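About Us
Home / Courses / House Rules / About / Contact

Plorneck is a small school that teaches people how to behave around robot arms. We also teach programming, if there is time left over, and there usually is by the second afternoon.

We have one long room, a kitchen with strong views on mugs, and a shelf of binders that came with the building. Our courses last two days for operators and five for the people who have to sign things.

How we got here

Kamil Dvořáček and Anderson Bastos met at Mindarano, a packaging firm where Kamil wrote the safety procedures and Anderson was expected to follow them. The main procedure had 1378 numbered clauses. Anderson read all of it over one long winter and came back with a single question, which was where the stop button was. Clause 1102, said Kamil.

They have worked together ever since, mostly by arguing. Plorneck opened in June with two students, one of whom had come to fix the boiler and stayed for the risk assessment module. He passed.

What we teach

The published standards for industrial robots are good and you should read them. We will make you read them. They were written by careful people, and they do not know that your cell is next to the coffee machine, or that the night shift has a shortcut. Our job is the distance between the page and the floor.

So we have house rules. There are 33 of them, down from a much larger number, and they fit on both sides of one sheet. A rule gets in when two instructors agree on it and a student can repeat it back without looking. A few of the ones we get asked about most:

Rule 2. Slow speed for any new program. You are not in a hurry. If you are in a hurry, go and be in a hurry in the kitchen.

Rule 5. Whoever holds the pendant is the only person who starts motion. If two people both think they are holding the pendant, stop and have a short conversation.

Rule 9. Hands stay out of the bin while the arm is enabled. This includes the hand that was only going to nudge one part. It especially includes that hand.

Rule 14. Know your cable slack at the far end of the reach before you run there. Cables are patient and then they are not.

Rule 21. A fixture held with clamps is a temporary fixture. Write down the date you clamped it. Then check the clamps at the start of each session, and look at the date while you're there and feel whatever you feel.

Rule 30. If you change a rule, tell the other shift.

Rule 21 is the most widely broken rule in the trade, and we include ourselves.

The practice work

Students spend most of their time on bin picking. It has everything we want in an exercise: parts at awkward angles, walls to run into, and a strong temptation to reach in and help. Blocks are cheap and they don't complain. Before anyone runs a pick, they do the Cakside walk, named after the customer site where Anderson first did it properly. You go once around the cell with your hands behind your back and say out loud what could move. It takes 15 minutes the first time and feels ridiculous. By the end of the week people are doing it to their own garages.
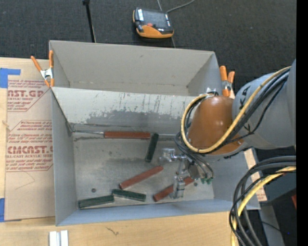 Bin picking practice: red and green blocks, gripper low in the bin, clamps on the rim (see Rule 21).

Every student leaves with a logbook of their own runs, stops included. We grade the stops. Somebody who hit the button four times for good reasons will do better with us than somebody who never touched it and got lucky.

Who comes here

Operators, maintenance people, a fair number of lab technicians, and now and then a manager who has been sent. Koo, a maker of kitchen fittings, sent its whole second shift and then asked for 2000 copies of the house rules, so we assume a few of those are propping up desks. The current sheet is the March 2018 edition. If yours has a different rule at number 9, please recycle it.

Classes are small and lunch is included. Closed shoes are required, and long lanyards stay at the front desk in the box marked Lanyards. To ask about places, use the contact form. Kamil answers it, in numbered paragraphs.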